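Filed under: Help Desk > Orders & Accounts > Resolved

Ticket 3611: saved measurements vanish at checkout
Opened by Kathleen Gilmartin, 10/06/2026

Hello again, and thank you all for being so patient with me last time. I run a little mending and alterations business from home and I've used Karudix for my bookings since February. When a customer picks "repair" and types in their measurements, everything looks lovely until they reach the payment page, and then the notes box comes up blank. I've had 11 bookings come through like this, so I've been ringing people up one by one (most of them are very nice about it, I must say!). I've tried two browsers and my daughter's tablet, and signing out and back in.

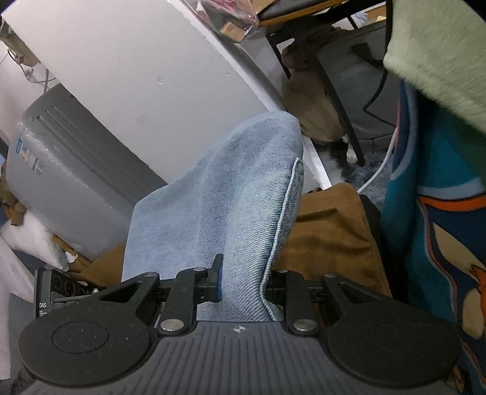
The notes matter a great deal in my line of work, as I'm sure you can imagine. If somebody writes "please match the stitching" and I never see it, I'm left guessing at thread colour and weight. On light blue denim with a rolled, stitched seam along the side, the wrong thread stands out a mile, and I'd hate to unpick it all for the sake of a missing sentence.

Reply from Ehsan Baloch, support
Hi Kathleen, thanks for such a thorough write-up. Could you tell me whether the blank notes are all on the long form? We changed its limit to 317 characters last week.

Reply from Kathleen
Yes, every one of them! My customers do like a chat.

Reply from Ehsan
Found it. Longer notes were being dropped at payment. I've put your limit back to the old setting and recovered eight of the missing notes, which are now in your inbox. I'm sorry to say the other three weren't saved, so those customers will need a call.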